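Keeping a two-arm cell in working order
Project report, second-year automation course

3. What we were given

The cell has two arms facing each other over a light grey table, with walls on three sides. We called them left and right as seen from the open side, and the labels on our log sheets follow that. The department named the cell Bremodine before we joined, so the name is used here too.

Our task was to write a care routine for it and to keep to that routine for one term. We were not asked to improve the programs. Before we started, the only record was a notebook with 12 entries, the last one made in December, and most of them said only that something had been tightened.

3.1 Cables

Cables gave us the most work. Each wrist has a camera and a motor, and the leads have to follow the arm without pulling. If a loop is too short it tugs at the connector when the wrist turns. If it is too long it hangs into the camera's view. We now leave a wide loop at the wrist and tie the rest along the upper link. After fitting new ties we move the arm by hand through its full reach, with the power off, and watch the loop the whole way.

Connectors are checked by touch as well as by eye. A collar can look closed and still turn a quarter of the way. We found two like this on the left arm in our first week.

3.2 Fingers

The fingers wear at the tips. We wipe them with a dry cloth, look at both bolt holes on the gripper front, and then do a grip test with a small capped container. The test is simple: close, hold, look at the wrist camera picture, open. We look for a finger that sits higher than its partner, or a container that leans.

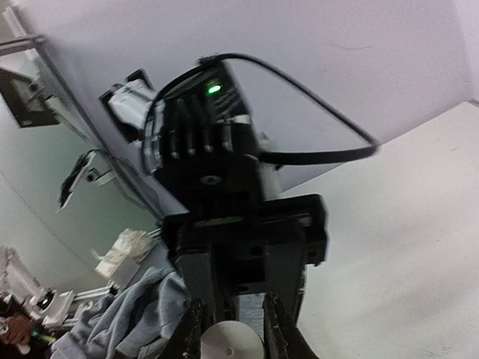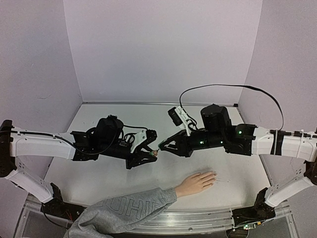
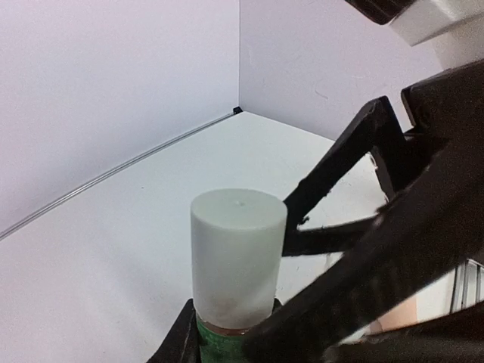 Wrist connectors, the two arms over the table, and a capped container between the fingers.

Report by the Sernberg cell group
Aug 18, 2024

3.3 Lining up the two arms

The arms have to meet at the same height near the centre of the table. We bring the grippers together slowly until the fingertips nearly touch, then compare them from the side. A small error at the base becomes a large one at the fingertips, so we check the base bolts first and only then change anything in the software.

Our first attempt went wrong. We corrected the right arm in the settings, and later found that its base had a loose bolt. When the bolt was tightened the correction was still there and the arm sat too low. It took an afternoon to undo.

3.4 Results

Over the term we logged 1,212 grip cycles and 87 checks. Of the checks, 22 led to some work being done - mostly ties and collars, with a few finger bolts. We did not replace a motor or a camera.

We can't say how much of this is down to the routine, as there are no proper figures from before. The notebook doesn't give cycle counts.

3.5 Still open

The finger tips need a wear limit. At present we go by how they look, and two of us often disagree. The spare ties are kept in the Markar cupboard and the key is not always there. The check sheet should also have a line for the camera brackets, which we added by hand from week four onwards.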